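Mapplebeck Lodge, front-of-house and housekeeping
Uniform meeting, September 2, 2020

I'm typing these up from my own scribbles, so if I've put words in your mouth, shout at me and I'll fix it. Bronwyn Prendergast was in the chair, Vaughan Lowther came up from the bar, and the rest of you know if you were there. We began late. My fault, the coffee.

Notes from April were passed with one change: the breakfast team asked for three-quarter sleeves, and I had written short. Sorry, breakfast team.

1. Aprons

The Lovex bib aprons are holding up fine in the kitchen and badly at the bar. The neck strap slides, the pocket sits too low, and after a few washes the black goes a sort of tired navy. I said I'd rather switch the bar to a waist apron altogether and leave the kitchen alone, and most people nodded. 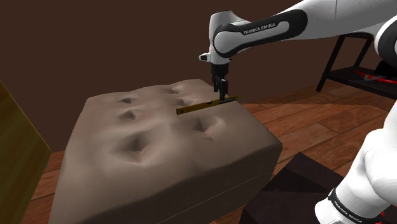 I've had a sample of the Flitari waist apron for a couple of weeks now and I like it a lot (it has a towel loop! on the correct side!). The ties are long enough to go around twice and knot in front, even over a jacket. We agreed to order 15 and let the bar wear them through a full month before we talk about the restaurant floor.

2. Housekeeping tunics

This one took up most of the meeting. The current tunic has a zipper up the front, and the zipper is the first thing to go. I brought two that had come back from the laundry with the pull missing. Redaten can do the same cut with snaps, in gray or dark green, and they'll hold the price if we order before the end of the month.

My own vote was for green. Gray shows every splash, and our people are around water and bleach all day long. I also asked about the side vents, because the ones we have now stop too high and the back rides up when you're making a bed. 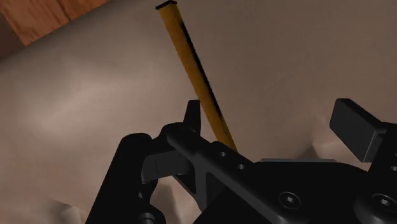
Vaughan Lowther thought green would look odd next to the burgundy vests at the front desk, and asked whether anyone had seen the two side by side in daylight. Nobody had. He also wanted to know if the snaps would survive the big dryer, and I had to admit I hadn't put one through it. So that's on me: two tunics, one of each color, nine washes, and I'll bring them back in whatever state they're in.

3. Sizing and fit

We keep ordering from the old size sheet and it keeps being wrong — too many mediums, never enough of the longer lengths. Bronwyn wants everyone measured again, properly, with a tape, before any money goes out.

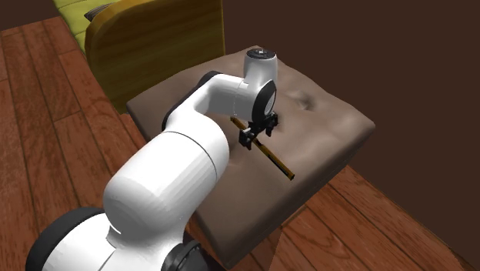 Pants hems came up again, and I'm going to be stubborn about them. Half the front desk is walking on theirs and the other half is showing sock. I'd like each person to stand straight in their work shoes while someone else does the pinning, and then I want the hem checked all the way around. A hem should lie as straight as that yellow bar on the ottoman, and right now ours wander. Tailoring for the front desk comes out of the $1,323 we have left in the uniform line, so please don't take anything to the dry cleaner's for hemming on your own.

4. Name badges

Magnets, please, no more pins. The pins are putting holes in the vests. Bronwyn is getting a price. We didn't settle on first names only or first and last, and I could feel that one turning into an hour, so I moved us along.

To do

Me: order the Flitari aprons, run the tunic wash test, ask Redaten about longer vents.
Bronwyn: badge price, new size sheet.
Vaughan: borrow a green sample and hold it up next to a vest at the desk.
Everyone: old aprons back to the linen room, washed, with the pockets emptied. I found 4 corkscrews last time.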